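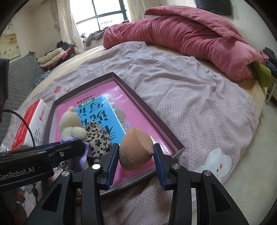

유광 표지 문제집 위에 폼 스펀지를 올려 둔 채 얕은 상자에 보관해도 되느냐, 표지에 자국이 남으면 지울 수 있느냐는 문의가 지난 4월 고객 게시판에 올라왔다. 같은 취지의 문의가 이어져 답변을 항목별로 정리한다.

Cosard 수납 안내 > 자주 묻는 질문 > 얕은 상자, 문제집, 스펀지
최종 수정 10/20/19

문제집과 스펀지를 한 상자에 넣어도 됩니까?

단기간은 가능합니다. 장기 보관 시에는 분리를 권장합니다. 폼 스펀지는 습기를 머금은 상태에서 코팅 표지와 밀착되면 표지에 얼룩이나 눌린 자국을 남길 수 있습니다. 부득이하게 함께 넣을 경우 스펀지를 완전히 말리고, 표지와 스펀지 사이에 무지 종이를 한 장 끼우십시오. 인쇄된 종이는 잉크가 옮을 수 있으므로 사용하지 않습니다.

스펀지가 말랐는지 어떻게 확인합니까?

겉면 촉감만으로는 판단할 수 없습니다. 마른 키친타월로 감싸 손바닥으로 10초가량 누른 뒤 타월에 젖은 자리가 보이면 건조가 덜 된 것입니다. 쐐기형 스펀지는 두꺼운 쪽이 늦게 마르므로 두꺼운 쪽을 위로 세워 건조하고, 확인할 때도 그쪽을 누르십시오.

갈색 스펀지는 오염 여부가 잘 보이지 않습니다. 교체 기준이 있습니까?

색상만으로 판정하지 않습니다. 아래 중 하나라도 해당하면 교체 대상입니다.
세척 후에도 같은 위치에 어두운 얼룩이 남는 경우
눌렀다 놓았을 때 원래 모양으로 돌아오지 않는 경우
표면을 문지르면 가루가 떨어지는 경우
접힌 선을 따라 갈라짐이 생긴 경우
얼룩만 있고 탄성이 정상이면 책상이나 창틀 청소용으로 돌려 써도 무방합니다. 종이류에는 다시 쓰지 마십시오.

표지에 생긴 눌린 자국은 복원됩니까?

코팅층만 눌린 경우에는 평평한 곳에 두고 며칠 지나면 옅어지기도 합니다. 종이까지 눌린 경우에는 복원되지 않습니다. 다리미나 헤어드라이어는 코팅이 들뜨는 원인이 되므로 사용을 금합니다. 얼룩은 마른 극세사 천으로 먼저 닦고, 남으면 물기를 꼭 짠 천으로 한 방향으로 닦은 다음 즉시 마른 천으로 마무리합니다. 알코올 사용 가능 여부는 표지 인쇄 방식에 따라 다릅니다. 뒤표지 모서리에서 먼저 시험하십시오.

상자 크기는 어떻게 고릅니까?

문제집의 가로와 세로를 각각 재고, 양쪽 모두 20mm를 더한 값을 상자 안치수의 최소값으로 잡습니다. 바깥치수로 고르면 테두리 두께만큼 부족해집니다. Skumemia 계열은 제품 페이지에 안치수와 바깥치수를 함께 표기하고 있으니 안치수 항목을 확인하십시오. 스프링 제본은 스프링 돌출부까지 포함하여 측정합니다.

테두리가 낮은 상자에는 몇 권까지 넣습니까?

권수 기준은 없습니다. 맨 위 표지가 테두리보다 높아지지 않는 선까지 넣습니다. 테두리를 넘으면 상자를 겹쳐 쌓을 때 하중이 표지에 직접 걸립니다. 풀고 있는 문제집과 다 푼 문제집은 상자를 나누는 편이 꺼내기 쉽습니다.

침대 위에서 상자를 받침으로 써도 됩니까?

짧은 시간 정리용으로는 문제가 없습니다. 필기용 받침으로는 권장하지 않습니다. 매트리스가 꺼지면서 얕은 상자의 바닥이 휘고, 이 상태로 필압을 계속 받으면 모서리 접합부가 벌어집니다. 정리 작업이 길어질 경우 바닥이나 책상으로 옮기십시오.

창가에 보관하면 표지가 변색됩니까?

직사광선이 닿는 위치라면 변색 가능성이 있습니다. 분홍색 계열은 파란색 계열보다 먼저 옅어지는 경우가 많습니다. 책의 일부만 빛에 노출되면 경계선이 생기므로, 창가에 둘 수밖에 없다면 전체를 덮으십시오. 덮개는 불투명한 것을 사용합니다.

글씨가 큰 한자 교재는 어느 방향으로 넣습니까?

제목이 상자를 여는 사람 쪽에서 바로 읽히도록 넣는 것이 기본입니다. 한자 교재는 비슷한 표지가 많아 거꾸로 들어가 있으면 권 번호를 찾는 데 시간이 걸립니다. 서가형으로 세워 보관하는 경우에는 책등이 위로 오게 하고, 책등 표기가 없는 얇은 교재에는 색인 라벨을 붙입니다. 라벨은 떼어낼 수 있는 제품을 쓰십시오.

어두운 색 상자의 먼지는 어떻게 제거합니까?

마른 솔로 모서리부터 쓸어낸 뒤 바닥면을 닦습니다. 물걸레를 먼저 쓰면 먼지가 모서리에 뭉칩니다. Cuadros 스펀지는 상자 청소에 사용할 수 있으나, 연마면이 있는 품목은 무광 표면에 광택 얼룩을 남기므로 제외합니다. 청소 후 2시간 동안 열어 둔 다음 책을 넣으십시오.

문제집을 대량으로 보관하는 학원에도 같은 기준이 적용됩니까?

분리 보관과 건조 기준은 동일합니다. Sindenley 보관실의 경우 등록된 교재가 1,561권이며, 선반 수용량은 2,000권에 맞춰져 있습니다. 이 규모에서는 상자 전면에 과목과 학년을 적고, 청소용품은 교재 선반과 다른 칸에 둡니다. 상자별 목록은 상자 안에 넣지 말고 선반 끝에 모아 걸어 두십시오.

스펀지와 상자를 교환하거나 반품할 수 있습니까?

상자는 사용 흔적이 없으면 가능합니다. 스펀지는 포장을 개봉한 뒤에는 위생상 접수하지 않습니다. 개봉 직후 발견한 찢김이나 변형은 불량으로 처리하며, 접수 시 포장지의 제조 번호가 필요합니다. 제조 번호가 없는 경우 주문 번호로 대신할 수 있습니다.

관련 항목: 스프링 제본 교재 보관, 색인 라벨 제거, 상자 모서리 보수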